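4.2 Counter surface and storage layout

The second design task of the Ekthorpe kitchen module was to choose a surface for the sorting counter and to decide where small parts would be kept. The first version had a bare painted top. Bins slid when they were loaded from one side, and the noise of hard items landing on the counter was noted as a problem in October.

Three coverings were compared: rubber mat, felt and cork. Cork was selected. It can be cut with a hand knife, it takes glue well, and a damaged piece can be replaced without lifting the whole sheet. The same covering was then used on the small cabinet and in one of the shelf compartments, so that a bin could be moved between the three places and rest on the same material each time.

Each covering was tested with 100 placements of a loaded bin. The load was 800 g in all cases. On cork the bin shifted in 7 placements – fewer than on felt, and close to the result for rubber. Rubber was rejected on account of its smell.

The cabinet is wooden and has a white drawer. Its height was kept low so that the drawer could be opened without moving items on the counter. Three push buttons are mounted in a row at one corner of the top, in red, blue and green.
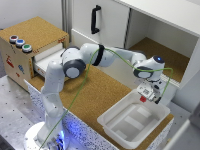
Figure 6. Cork-topped counter with white bin (right) and small cabinet with drawer partly open (left).

Edge wear was not measured. The cork is unsealed, and cleaning tests are left to the Plullero group, who take over the module next term.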